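4. Recording Rules for Simulated Tabletop Work

4.1 Scope

The rules in this section apply to every simulated episode that goes into the Plutdale set. They were written after the first season of work, when three groups had been adding episodes under three different sets of habits and the results could not be compared. The physical cells at Tenen and Edwards have their own rules, given in Section 5, and the two sets agree wherever we could make them agree.

We use "must" for a rule that gets an episode thrown out if it is broken. We use "should" for a rule that gets a note in the log. There is no third level. An earlier draft had one, called "advised," and the people doing the work treated it as if it were blank space.

4.2 Fixing the world before recording

The table, the floor, the walls and the light must be loaded from a single world file, and the name and version of that file must be written into the episode header. Operators must not adjust the world during a session. If something in the world file is wrong, the session stops, the file is corrected under a new version, and the session starts over. We lost most of a Tuesday to this rule the first time it was applied, and it has cost very little time since then.

Friction and contact settings must be stored with the world file. In the early episodes these were kept in a separate settings file on each operator's machine, and two of the machines did not match. The difference showed up as a small change in how objects slid when pushed. It was not found until the scores were compared between groups, by which time the affected episodes had already been used for training.

Textures should be kept at the same resolution for all views. Wood grain and speckled floors are of particular concern, as fine patterns change a good deal when they are scaled down, and a model can come to rely on the difference between one view and another.

4.3 Placing the arm

The arm must start each episode in the home pose named in the header. It must not be left in whatever pose the last episode ended in. Resetting takes up to 6 seconds and operators are sometimes tempted to skip it, mostly late in a long session.

The position of the base must be given in table coordinates, with the origin at the table corner named in the world file. It must not be given relative to a camera. Cameras get moved, and an offset measured from one of them is worthless once that has happened. Plates and other fixed parts must be listed by name along with their positions, even when the task does not involve them. A plate that sits inside the arm's reach can still be struck, and a reader of the log needs to know it was there.

4.4 Objects

Each object must have an entry in the object list before it is used. The entry gives the name, the model file, the mass and the size of the collision shape. Where the collision shape is simpler than the visible shape, this must be stated. Many small parts, such as keys and buttons, are drawn in full but are treated by the physics as one flat block, and an operator who does not know this will spend a long time trying to press something that cannot move.

Objects that belong to the task must be present at the first step and listed in the header. If an object is removed or added partway through, the time step must be logged. An episode with an object missing for no logged reason is held for review. It is not deleted right away - some of these have turned out to be sound episodes with a gap in the log, and they can be repaired.

Bleddyn Lougher, who wrote the first version of the object list, argued for names that say what a thing is and nothing more. We have kept to this. Names such as "target" or "distractor" are not allowed, as the same object may play either part in different episodes.

4.5 Camera views

At least 2 views should be kept for each episode. Each view must be stored with its position, angle and focal length, and these values must be read back from the renderer after loading. Copying them from the setup file is not enough. In Pirko, the planning tool used for all simulated work in this study, a view that would place the camera inside a wall is moved outward with no warning, and the setup file then no longer says where the camera is.

Views should show the gripper and its nearest surface together wherever possible. Steep views make it easy to judge where the gripper is over the table but hard to judge how high it is. Low views have the opposite trouble. Where only one can be kept, we prefer a steep one, with shadows turned on, as a shadow gives some help in judging height.

Walls, baseboards and outlets should be left in. Some operators had been cropping them out to save space. They provide fixed points that can be used to check a camera after the fact, and we have used them this way several times.

Still images kept for review must be saved at full size and must not be touched up. Brightness, contrast and color are left as rendered.

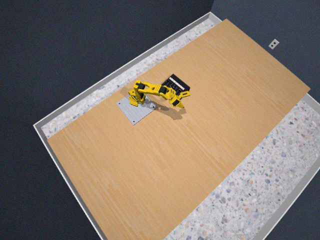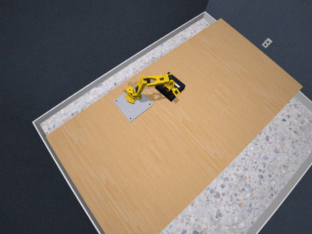

Figure 7. Two stills from the simulated cell. The yellow arm is shown with the gray plate, on the wooden tabletop, with speckled floor around it.

4.6 Checks before release

Every episode goes through an automatic check and then a check by a person. The automatic check covers the header, the object list, the camera values and the joint limits. It also looks for jumps in position between steps that are larger than the arm could make. It takes no view on whether the task was done well.

The person doing the second check must not be the operator who recorded the episode. The checker plays the episode once at normal speed and once slowly, from every stored view, and marks it as accepted, held or rejected. A rejected episode must be given a reason in words. Codes were tried for this and were dropped, since the checkers disagreed on what the codes meant and picked the nearest one.

Of the 1517 episodes that went through both checks, 800 were accepted on the first pass. The most common cause of a hold was a camera value that did not match the renderer. The next was an object list that had not been updated when a task was changed. Joint limit errors were rare, and nearly all of them came from one batch in October that had been recorded with an old arm model.

Held episodes are returned to the group that recorded them. The group may repair the log but must not alter the recorded motion. If the motion is at fault, the episode is recorded again under a new number and the old one is kept in the archive with a note pointing to its replacement.

4.7 Changes to the rules

Any group may ask for a change. Requests are made in writing and must name at least one episode that shows the problem. A change takes effect only with a new world file version, so that no single version ever holds episodes made under two sets of rules. This has slowed us down in a few cases. The rule on stored friction settings, for example, waited several weeks for a new version, and in the meantime the groups simply agreed to follow it early.

We have not yet settled how long held episodes should be kept when the group that made them has stopped work. For the present they stay in the archive and are left out of all released sets. The tables in Section 6 do not include them.

Contact: Plutdale Simulation Group | Copyright the authors | Back to top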